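Research > Nindance > Reports > Simulated Kitchen Tasks > Section 4

4. Building the kitchen, and what the scale taught us

I'll admit that when I started on the simulated half of Nindance I thought the layouts would be the easy part. You drop in a counter, you drop in some appliances, you shuffle them and go home (I had actual plans for August!). What took up the time was deciding how much shuffling a policy should see before we ask it to do anything useful, and that's what this section is about.

Our question is pretty simple. If a two-arm policy learns to press a button on one small appliance, does it care what else is on the counter? We picked a digital kitchen scale as the target because its buttons are small and the body is low, so a sloppy approach tends to catch the edge of the housing before it gets anywhere near the button. The bigger furniture, meaning the microwave and the sink, is never touched in this task. It's there to crowd the arms and to give the vision encoder something to get confused about.

We generated 2,395 layouts with Amano, our in-house scene sampler, and kept 400 of them aside for testing. Every layout starts from an overhead view with both grippers parked away from the target, and the policy gets the same instruction each time: "press the top button on the scale." Figure 3 is one of those starting states, with the scale turned a little and the sink taking up most of the right side.
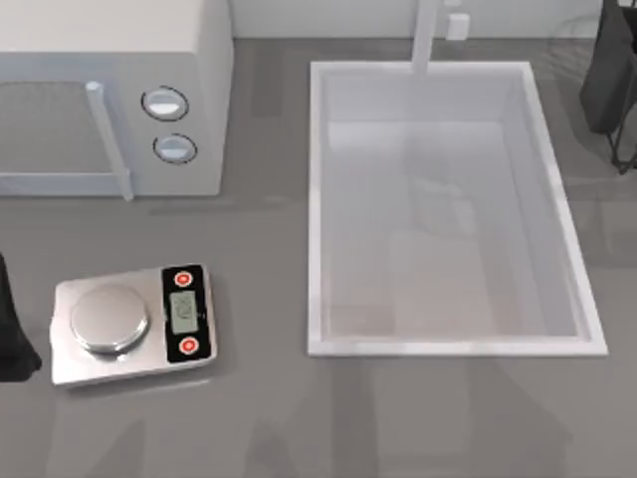

Figure 3. Starting state from the simulated kitchen set: microwave, sink and digital scale, with parts of both grippers in view at opposite sides.

I like this layout a lot, because it pulls the two arms apart. One gripper begins right beside the scale and the other is way over past the sink, so there's an obvious choice to make. A person would just use the near arm. Our first policy, trained with the scale always in the same spot, kept sending the far arm across the basin, and I spent a whole evening convinced I'd swapped the arm labels. I hadn't. The policy had simply learned that the far arm was the pressing arm, full stop, and it didn't look at the counter before making up its mind.

So we retrained with the scale position and rotation both sampled, and left everything else alone. On the 400 test layouts the fixed-position policy pressed the right button in 220 of them, and the retrained one got 305. Same network, same number of demonstrations, same stopping rule. We also tried shuffling only the microwave and the sink, and that barely moved things, which surprised me (Caoimhe Flanagan had called it weeks earlier and was very gracious about it).

Most of the failures left over are near misses on the button, where the fingertip comes down on the metal beside the panel. We think that's mostly a resolution problem, and Section 5 gets into the wrist-view runs we did to check.

Contact: Mac Suibhne Lab, Foltotbridge | © Nindance project | Back to top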